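Renden
@renden_totness
16 May 2020

Spent the morning sorting out the nightstand in the spare room. Posting it as a thread because two people asked how I keep the bedside stuff from taking over.

Renden
@renden_totness
The nightstand is the round one with a light oak finish and thin metal legs. It has a raised rim, a drawer and a lower shelf. I bought it secondhand from a place called Thaweesak that was clearing out hotel furniture. I like round for a small room. You walk past it in the dark and don't catch your hip on a corner.

Renden
@renden_totness
Round also means less storage than you think. The drawer front is curved to match the top, so anything square wastes space. I tried a plastic cutlery tray in there once and gave up on it the same day.

Renden
@renden_totness
What was in the drawer this morning: two dead pens, a hotel sewing kit, instructions for a fan we gave away, a luggage tag, receipts, a phone charger for a phone I had in college, and the TV remote under all of it.

Renden
@renden_totness
The remote is the only thing that went back in. It fits on a diagonal and you can find it by feel. Everything else went in the trash or in the desk down the hall.

Renden
@renden_totness
Yes, the desk phone stays on top. We still have a landline and cell service in Totness is bad on this side of the hill. My parents call that number and no other. It's black with a white keypad panel and big enough buttons that my dad can dial it without his glasses.

Renden
@renden_totness
The coiled cords are the annoying part. They pick up dust and they creep toward the edge. I wipe them with a damp cloth, unplugged, and then hang the handset by its cord and let it spin until the twists come out. Takes a minute. Do it over the bed so it doesn't hit the floor.

Renden
@renden_totness
Drawer was sticking, so I pulled it partway and cleaned the slide. Black metal rail down the side, full of lint. Dry toothbrush first, then a cloth. No oil. I oiled one on a dresser years ago and it turned the lint into paste.

Renden
@renden_totness
If yours has legs on a wood floor, check what's under the feet. I bought a pack of Plustunent felt pads, 17 in the pack for some reason. Cut them a little smaller than the foot or they collect hair around the edge.

Renden
@renden_totness
Someone asked what it would cost new. I saw a similar one online for 1,599 and closed the tab. I paid a lot less than that and it had one ring on the top from a glass, which came out with a warm iron over a dish towel. Test a hidden spot before you try that.

Renden
@renden_totness
Still to do: dust the lower shelf and decide if the lamp comes back. There isn't much room for one next to the phone. I may put a clip light on the headboard and leave the top alone.

Renden
@renden_totness
Next is the hall closet, which has six blankets in it and a door that doesn't close. Might take me the rest of May.

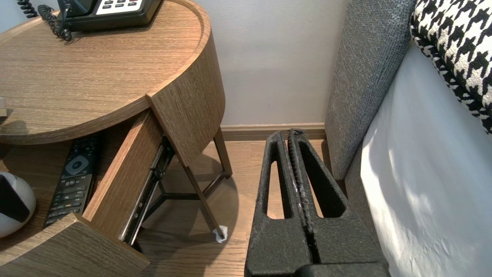

Remote in the drawer, phone on top.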